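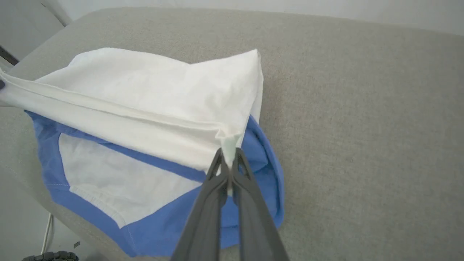

Slide 1. White with blue, on light grey

Speaker notes, "The Second-Hand Winter Coat", February 2003

Leave slide 1 up while people find chairs. Start when the doors shut.

Hello and thank you. Thank Marina Politis for the room and for lending me the coat rail. Say where the tea is.

Opening. I bought my first second-hand coat in 2000, a navy wool one from Pappas, down the hill, and I still wear it. Hold it up. Let them see the lining, it's the best bit! Bottle green satin, and I had no idea it was there until I got it home because I'd only looked at the outside. So the first tip of the evening is to turn everything inside out in the shop. Staff don't mind. Ask first if it's on a mannequin.

Slide 2: the rail at Lanum
Point out how the coats are hung by colour. Lovely to look at, hopeless if you want your size. Go along the whole rail with your hand and stop when something feels good. I mean this quite seriously. Your fingers are quicker than your eyes with wool, and you'll stop at things you would have walked straight past (mustard, in my case, which I now love).

Pass round the three fabric squares. Start them at the left so they reach Chrysoula last, she has the bag.

Ask which one feels most expensive. Wait. Most rooms choose the brushed one. Then tell them it's the acrylic mix. Brushing makes nearly anything soft for a season. Scrunch the cloth in your fist and let go, and see how fast the creases drop out.

Slide 3: shoulders
If the shoulders are wrong, put it back. I know. I know it's beautiful. Sleeves can come up, hems can come up, buttons can move, but shoulders mean taking the coat apart and that will cost more than the coat did. Try it on over a jumper. Lift both arms as if you're reaching for a shelf, then pretend to drive. (Get everyone to do this. It's silly and it wakes them up.)

Story of the camel coat from Rirner. Keep it short this time! I tried it on over a thin blouse in the spring, thrilled with myself, and by December I couldn't get a cardigan under it. Sold it on to Ginette Perrin, who looks far better in it than I did. Ginette may be in the room, wave if so.

Slide 4: where coats wear out
Pocket edges, cuffs, under the arms, the back of the collar, and the seat if it's a long one. Hold it up to a window. Moth holes show as pinpricks of light. One or two can be darned from behind with a thread pulled out of the hem, and you'll never find them again. If there are lots, leave it on the rail and wash your hands before you touch anything else woollen.

Lining torn at the armhole: easy, ten minutes with a needle. Lining shredded all over: ask for money off. Aníbal Villca does relining and has given me his price list to put on the table by the door. He's slow in autumn, so go to him in summer.

Slide 5: buttons
My favourite slide. Same coat twice, once with the plastic buttons it came with, once with horn ones from the Karano button tin. Let them look. Don't talk over it.

Six buttons, one evening. Sew them with a shank, wind the thread round under the button, and put a small flat button behind on the inside so the cloth doesn't pull. Demonstrate if we're running to time. Needle and thread are in the left pocket of the navy coat.

Check the thickness of the new buttons against the old buttonholes before buying. I have made this mistake more than once.

Slide 6: cleaning
Air it outside on a dry day first. Brush downwards with a proper clothes brush, damp cloth on the collar, then see whether you still need the cleaner's. Often you won't. Steam from a kettle lifts squashed pile on velvet collars, keep your fingers well back.

Someone always asks about smell. Old perfume is the hard one and I haven't got a perfect answer. Dionysis Papadakis hangs his in the shed for 27 days, he is very exact about it. I've had decent luck with a week on the balcony.

Slide 7: the rail
Invite people up to try things. Sizes are on the paper tags. The red one runs small.

Questions until 9, then chairs.

Remember to get the fabric squares back.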